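Akiveo open day, Broltau, March

I went to the Akiveo packing hall because a friend at Gusport had a spare ticket and because the leaflet promised "the future of the small parcel". I have been posting small parcels for 16 years and was curious what else could be done to one.

The coach was late, so we missed the coffee and went straight into a talk. The hall sends out 3,000 parcels a day, we were told, and the damage rate has halved. Halved from what? I asked and was told the figures were on the website. I have looked since and can't find them.

Then we were let loose on the benches, which was the part I had come for. Līga Vasiliauskas was in charge of ours and she was good, brisk and not at all salesy. Her view is that most people go wrong with the tape: too little along the middle seam and too much everywhere else. She wants one strip down the centre and one across each end, pressed flat with the palm. 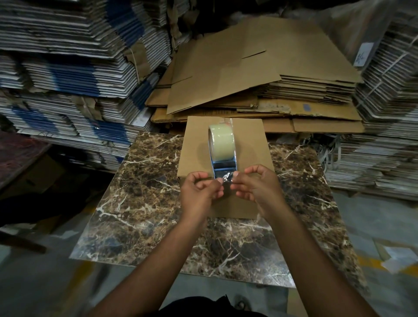

My own feeling is that a decent hand dispenser does most of the work, and you can get one at any stationer's. Akiveo would like you to buy theirs as part of a starter set with 400 flat boxes, which is a lot of boxes for somebody with a spare room. I asked if there was a smaller set. There is, with far fewer boxes, but it costs nearly as much.

The other thing they were pushing was Addo, a paper filling that is meant to replace bubble wrap. We each packed a mug in it and dropped the box from waist height. Mine survived. So did the one next to me, packed in old newspaper by a man who had refused the Addo -- he got a polite smile and no comment.

Lunch was a sandwich and an apple. The afternoon tour of the loading bay took 20 minutes less than advertised and we saw mostly the backs of lorries.

Would I go again? For the bench session with Līga, yes, if it were nearer. The ticket is normally 2 pounds and I'd pay that for the seam advice. The rest was a shop with a talk in front of it, and I still don't know what the damage rate is.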